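I have a shelf of wood bits next to my desk. There are offcuts, broken drawer knobs, the lid of a box that lost its box, and a big knobbly lump my sister thinks is a potato. I pick one up whenever I'm stuck on something, and I end up looking at it for way longer than I meant to. So let me show you what I look for! By the time you get to the bottom of this page, you'll be able to pick up a chunk of wood and work out a bit of its story.

# How to Read a Piece of Wood

## First, what is wood?

Wood is the stiff stuff inside a tree's trunk, branches and roots. If you could zoom in really close, you'd see that it's made of tiny tubes, packed together like a giant handful of drinking straws. When the tree was alive, some of those tubes carried water up from the roots to the leaves. Others were there to make the tree strong, so it could stand up in the wind.

When the tree is cut and the wood dries out, the tubes are still there, just with a lot less water in them. That's why dry wood is lighter than fresh wood, and it's one of the reasons so many kinds of wood float. (Not every kind. Some woods are so heavy that they sink like a rock. I tested one in the bathtub and it made a terrible clunk.)

## Those lines are called grain

Most pieces of wood have lines on them. Sometimes they're straight, sometimes they wiggle, and sometimes they swoop around in big pointy arches. We call this pattern the grain, and it shows you which way the tubes run.

Grain matters a lot if you want to make something. Wood splits easily along the grain, between the straws, but it's hard to break across them. Try it with a bundle of dry spaghetti! Pulling the strands apart is no work at all. Snapping the whole bundle in half takes some muscle, and then you have spaghetti all over the floor.

If you find the end of a log, you can see rings. In places with a warm season and a cold season, a tree usually grows one new ring every year, just under its bark. My friend Gilberto Apaza and I once counted the rings on an old stump behind his house and got to 109. Then we counted again and got to 60, and after that we argued about who had bumped whose finger. If you try it, stick a pin in every tenth ring. I wish we had.

## Why isn't all wood the same color?

Think about the wood you've seen. A new pencil might be pale inside. A piano might be nearly black. In between there's yellow, honey, orange, pink, red, and about a hundred kinds of brown.

A few different things can give wood its color:

- **The kind of tree.** Maple is usually pale and creamy. Walnut is chocolate brown. Cherry has a pinkish, reddish look.
- **The part of the tree.** The middle of the trunk is called heartwood, and it's often darker. The outer part is called sapwood, and it's often lighter.
- **Light and air.** Cherry wood gets darker after a while in a sunny room. Leave a book on a new cherry table all summer and you may find a pale book shape underneath!
- **People.** We put stain, paint, oil and varnish on wood. Stain is a bit like a dye, so a pale wood can be made to look like a dark one.

That last one makes things tricky. If a block has two colors on it, it could be two kinds of wood, or it could be one kind with some stain on it, and you can't always tell just by looking. I get fooled plenty.

## Put it on something plain

My woodworking teacher, Ruth Taipe, has a rule for looking at small things: clear a space and put the thing on a plain, pale background. Wood on a wooden table is hard to study, with all those browns running into each other. Wood on white is much easier. A white board works, or a sheet of paper, or a pillowcase if the grown-up who does your laundry is feeling generous.

An orange-brown block really stands out against a big white board. You can pick out the darker, reddish-brown rim that rises up around its edges, and even a tiny dark hole near one end and a short dark slot in the middle.
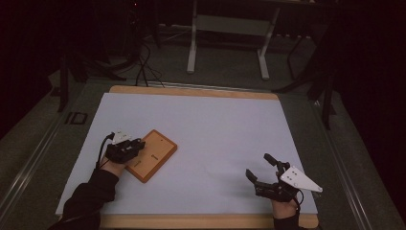

## Holes, slots and rims are clues

When I find a mark on a piece of wood, I ask myself whether a tree could have made it, or an animal, or a person.

Trees make knots. A knot is the place where a branch used to grow, and it's usually round or oval, with the grain curving around it like water flowing around a stone.

Insects make holes. Some beetles lay their eggs in wood, and the babies chew their way through and come out through little round holes. If you find a whole sprinkle of pinholes in an old chair leg, beetles could be your answer.

People make all sorts of marks. A drill makes a neat round hole. A saw or a chisel can make a slot, and so can a machine with a spinning cutter. Raised rims don't grow on trees, so when you find one, you can be pretty sure a person had a plan. Maybe they cut away the middle and left the edges higher. Maybe they made the edges separately and glued them on. To find out, look at the corners with a magnifying glass and hunt for a thin line where two pieces meet.

What could a hole or a slot be for? Here are some jobs they do:

1. A screw or a nail goes through.
2. A peg or a tab from another piece fits inside.
3. A string or a hook goes in so you can hang the thing up.
4. A coin drops through, if you're lucky and it's a money box.

Sometimes you never find out. I've got a piece on my shelf with three grooves in it, and I've asked everyone I know. Fidelina Arboleda, who fixes chairs down the road from me, turned it over twice and said "Hm." I'm still waiting for the rest of her answer.

## Now use your fingers

Close your eyes and run a fingertip over a smooth piece of wood. (Check for splinters first! If it looks rough, leave it alone or ask a grown-up.) Go along the grain, then across it. Many woods feel a little bumpier going across.

People get wood smooth by rubbing it with sandpaper. Sandpaper has numbers on it, and they run the opposite way from what I expected when I was a kid. A low number like 60 is rough and scratchy, with big chunky bits of grit. A high number like 2,000 is so fine that it almost feels like ordinary paper. You start with a low number to get rid of the bumps and work your way up. For most projects you can stop long before 2,000, and your arm will be very happy about that.

## Try it: your own wood notebook

You'll need a few small pieces of wood, some plain white paper, a crayon with the wrapper peeled off, a pencil and a magnifying glass. Ask before you borrow anything that belongs to somebody else – chess pieces are very good for this, but people do want them back.

1. Put one piece on the white paper and look at it from the top, the sides and the ends.
2. Write down its colors. Be fussy! "Toast" and "peanut butter" are allowed.
3. Draw any holes, slots, knots or dents, and put a question mark next to the ones you can't explain.
4. Lay thin paper over the top and rub gently with the side of the crayon. If the wood is rough enough, the grain will come through.
5. Tap it with your fingernail and listen. Then tap a different piece.
6. Give it a sniff. Cedar smells like a pencil sharpener, and pine can smell a bit like a forest.

I do one page for each piece. My first notebook has a blue cover and a grease spot from a sandwich, and the best page in it is a rubbing of the potato-shaped lump. It took me four tries, because the paper kept slipping off the round side. Tape helps.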